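Textile Basics, Unit 4: Plaid, Check and Tartan
Course handout, Clillus Evening School
Jun 26, 2026

Last time we finished plain weave and started on twill, and a good many of you stayed late to ask why a plaid looks so different depending on which of the two it's woven in. I'm so glad you did, because that question is pretty much this whole unit! Read this through before class and bring one plaid thing from home. A shirt, a dish towel, an old scarf with a hole in it – anything is fine.

What makes a plaid

A plaid is made on the loom by putting stripes in the warp (the threads that run the length of the cloth) and crossing them with stripes in the weft (the threads that go side to side). Where a navy stripe crosses a navy stripe you get solid navy. Where navy crosses white you get a blend, and your eye mixes the two at a distance the way it mixes printed dots. With only 2 colors of yarn you already see three colors in the cloth. Add a third yarn and you see six. I still find that wonderful, and I've been weaving for 30 years.

The order of the colored threads is called the sett. You write it as a list of colors and thread counts, for example navy 12, white 4, navy 12, gray 8. If the list runs forward and then back again from a turning point (called the pivot), the plaid is symmetrical. If it just starts over, it's asymmetrical, and matching it at a seam will test your patience.
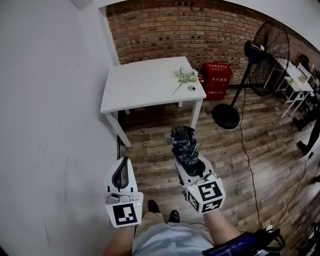
A word about names. In everyday American speech "plaid" covers nearly everything with crossing stripes. Weavers are fussier. Gingham is a plain weave check with even stripes, usually white and one color. A windowpane has thin lines set far apart on a solid ground. Tartan is normally a 2/2 twill with the same sett in both directions, and that twill is where the fine slanting lines in the blended squares come from. Get out your magnifier and look for them.

Printed or woven?

Some plaid cloth is printed, and once you know the signs you'll catch it from across a store. Turn the cloth over. A woven plaid is usually just as strong on the back, and a printed one is often paler there. Then pull a single thread from the cut edge. In a woven plaid, a thread taken from inside a navy stripe is navy all the way along. In a print, it changes color every time it passes through a new stripe.

Brushed cloth is the hard case. Flannel has a raised nap that softens the lines, so you have to part the fuzz with a pin to see the threads. The Cevley flannel in our sample drawer is a lovely one to practice on.

Planning your own sett

We'll be using the small table looms again, and each group will share a warp. Please do the paper part at home.

1. Pick your yarns. Cotton from the Lelter cones is the easiest to handle, and the grays sit very nicely next to each other. Choose one dark, one light and one in between.

2. Wrap them around a strip of stiff card in the order you like. Keep the wraps touching. Change your mind as often as you want – this is the fun part.

3. Write the sett down by counting the wraps in each stripe. Mark the pivots with a slash.

4. Fold, crumple and hang a piece of plaid you already own, and look at it from across the room. Flat on a table every plaid is tidy. In folds, the wide stripes do most of the talking and the thin ones can disappear. 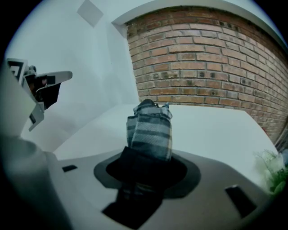
5. Adjust your wide stripes if you need to, then color one full repeat on graph paper, warp first and weft second.

A little arithmetic

Our looms take a warp of 35 threads to the inch with this yarn. If your repeat has 70 threads, it will be two inches wide on the loom and slightly narrower after washing. Write the washed width on your sample tag too.

Reading

Zelenák, Stripes Across Stripes, the chapter on setts. The pattern index in the back lists 1,398 entries, so give yourself a whole evening with it and a pot of tea. Samples from the April class are in the blue binder on the side shelf.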